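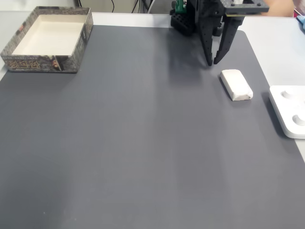 Keep the Box

25 February 2023
By Stela Pop
4 min read

My aunt kept every box that came into her house. Shoe boxes held receipts, a chocolate box held buttons, and a tall box that once had a blender in it held other, smaller boxes. When we cleared her apartment in Trostley, my cousins wanted to put the whole lot out for recycling in one trip. I argued with them, and I lost. I have been arguing the same point in my head since then, so I may as well do it in print.

I think we throw out good boxes too quickly, and I think the shops that sell us plastic storage bins are happy that we do.

Look at what happens when a household decides to get organized. Someone drives to a store and buys a set of matching bins with snap lids. On the way out the door they drop a stack of sturdy cardboard into the recycling. The bins cost money. The cardboard was already paid for, as part of the price of whatever came in it. A printed gift box is often stiffer than it needs to be, with straight walls and clean corners, and it fits in a drawer as well as anything you can buy.

I have made my own drawers work this way for years. The kitchen drawer nearest the stove is divided by the two halves of a Josska tea box. The lid holds string, tape and birthday candles. The base holds batteries. My desk has one for stamps and one for keys that may or may not open anything. I paid for none of it, and when a box gets soft at the corners I flatten it and take another.

The usual complaint is that it looks messy. A shelf of odd boxes does look less tidy than a shelf of white bins, and I won't pretend otherwise. But I can find things faster on my shelf. Every box is different, so I remember that the passport is in the green one and the spare fuses are in the one with a horse on it. My neighbor Paula Nedelcu has 21 identical bins in her hall closet, all labeled, and she still has to read the labels.

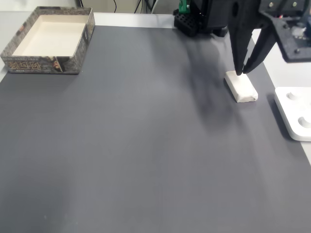 An open box tray with a patterned print and gold-orange Chinese characters.

There is also the matter of how these things are made. Someone drew the picture, picked the colors and laid out the lettering. A printer ran it off, perhaps 1000 at a time, perhaps far more. Most of that work gets looked at for less time than it takes to open the package. I don't think every carton belongs in a museum. I do think a well-printed box can earn a few years on a shelf before it goes to pulp.

The fair objection is my aunt. There is a point where saving turns into piling up, and she had passed it. I counted more than 50 boxes in her bedroom closet before I gave up, and plenty of them were empty. She was saving them for a use that never came. That is a real problem, and people who live with it deserve better than a cheerful column about drawers.

So I keep a rule. A box stays if I can name what goes in it that same day. If I can't, it goes out. I allow myself 3 empties for mailing gifts, stacked one inside another on top of the wardrobe — and when a fourth comes in, one of them has to leave. Last May I broke the rule for a hat box from Pană, and it sat there doing nothing until I finally put the Christmas lights in it.

My cousins did let me take one thing from the apartment before the truck came. It was a flat biscuit box, the lid long gone, full of buttons sorted by color into paper cups. I use it every few weeks. The cups have been replaced, but the box is the same one.

Contact the editor | © 2023 Nirkanska | Back to top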